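Panicker kitchen sim: hand faults on the bottle task
Forum > Manipulation > Faults and weird behavior

varkstead_tin
Hi all. Stuck since lunch. Running the bottle task in Fovero, countertop layout with the toaster and the tall gray panel. Grip closes fine, then when the arm lifts the fingers report a torque limit and the hand just opens. Bottle drops. No stop, no hold, nothing in the log except "limit reached". Does it on maybe one run in three. If that was a real bottle over a real floor I'd be sweeping.
Torque limit is 200, default. Haven't touched it.
Tín

otis_fitz
Raise the limit. 200 is way low for glass that size. I run 2,000 and never see it.

a_kaimal
Please don't do that. 2,000 is basically no limit, you'll get a clean sim and a broken hand on hardware. The fault isn't that it trips, its that it OPENS when it trips. Fault state should be hold position.

otis_fitz
It's a sim. Nothing breaks.

a_kaimal
The config gets copied to the robot. Always does. We lost 2 fingers on a Hundby hand that way in July.

varkstead_tin
ok ok. Two views from the same setup, one with the grip closed on the green bottle, one with the hand open down on the left of the counter 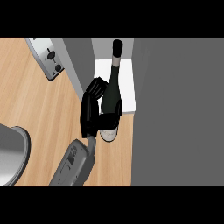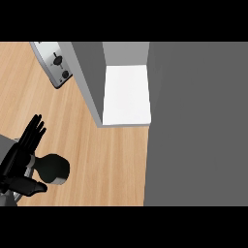 RE: hand faults on the bottle task

subbu_p
Where are your contact points? In the bottle one you've got a finger up near the shoulder and another just above the base. Shoulder is curved so the normal force there goes off at an angle. Could be loading one finger way more than the other. Log them separately before changing anything.

otis_fitz
Or it's clipping that big gray thing on the right. There's only a sliver of wood between it and the bottle.

subbu_p
Possible. Can't tell from a still. Turn on collision markers.

varkstead_tin
Markers on, 100 runs. No contact with the gray surface at all, sorry Otis. Per finger torque is lopsided like Subbarao said – one finger hits the limit, the other is barely working. Moved the grasp target down off the shoulder and trips went from 31 to 4.

malathi_a
Good but you still have 4 drops. Check on_fault in the hand config. Older Panicker files ship with it set to release, somebody wanted that for pinch safety.

a_kaimal
Which is a fair reason if people put their hands in there tbh. Hold isn't always the safe one.

malathi_a
Agree for shared spaces. For a bottle I'd take hold plus an arm stop, then open by hand from the pendant.

otis_fitz
Still think 200 is too low.

varkstead_tin
It was set to release. Changed to hold + arm stop, rerunning now. Leaving the limit alone for teh moment. Will post the log tonight if the queue moves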